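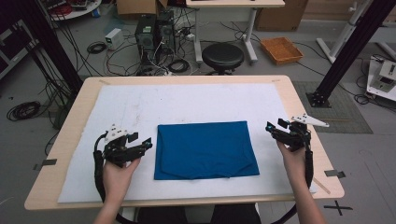 Vilho Ikonen has kept a swap shelf in the Tescombe station waiting room for eight years. It holds 127 paperbacks when full, and he says it hardly ever is.

"People take the crime first," he told me over tea. "Then the cookery. The poetry stays put until somebody has a long wait."

He started with two carrier bags of novels left over from a house move. The station manager let him use an old timetable rack, and when that got too small a neighbour, Orestis Vlachopoulos, built a proper shelf from floorboards. Vlachopoulos reads mostly in Greek and adds a few of his own now and then. "They go," he said. "I don't know who has them, but they go."

Each book has a slip pasted inside the cover where readers can write their name and where they finished it. Ikonen reads these when a book comes back. One thriller had been to Sondness and Rastance before turning up again in September with 16 entries, the last in green ink from a campsite near Tolentino.

"She said the ending was rubbish," he said. "She was right, but she still posted it back."

He doesn't ask for one in, one out. He tried that in the first year and found people were too shy to take anything. Now there is a card saying help yourself. Hymn books and old computer manuals he takes to the recycling.

I asked whether he minds losing the good ones. He thought about it and said he minded one, a hardback atlas of lighthouses, which went in its first week.

"If whoever has it is reading this, I'd like to borrow it," he said.

The waiting room is open from six in the morning until the last train.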